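Search articles...

Five fingers, and what they cost
Daryna Bondarchuk
2 comments | 20 shares

Labs keep buying multi-fingered hands for work that a parallel jaw does well. I spent October running both kinds on the same arm at Ferholm, with the same Vurkus controller and the same fruit, and I'd like to argue for the boring option. Mostly.

The jaw took a morning to set up. The hand took 8 days, most of them spent on thumb calibration and cable routing at the wrist.

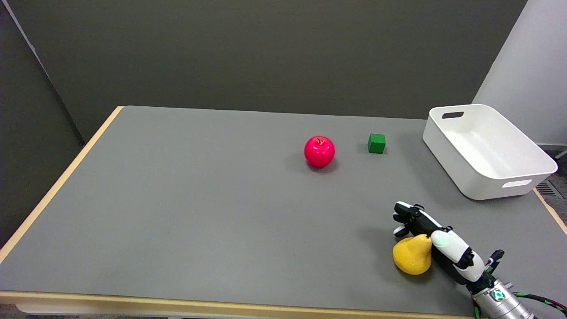 A pear is where the hand earns its money. The neck and the belly want different contact forces, and a jaw closing on one axis will bruise the fruit or let it roll. On a cube the hand offers nothing — it is slower, and the grasp planner has more ways to be wrong.

My objection is to the comparison tables. Sidumik quotes 1,000 cycles for its hand without naming the object or the grasp. Publish the failures by shape, with the recalibration hours beside them, and labs can choose sensibly.

Comments (2)

Min: Which fingertip pads on the jaw? Soft ones would change your pear result.

gripforce: Agree on recalibration hours. Ours drifts whenever the wrist cables get moved.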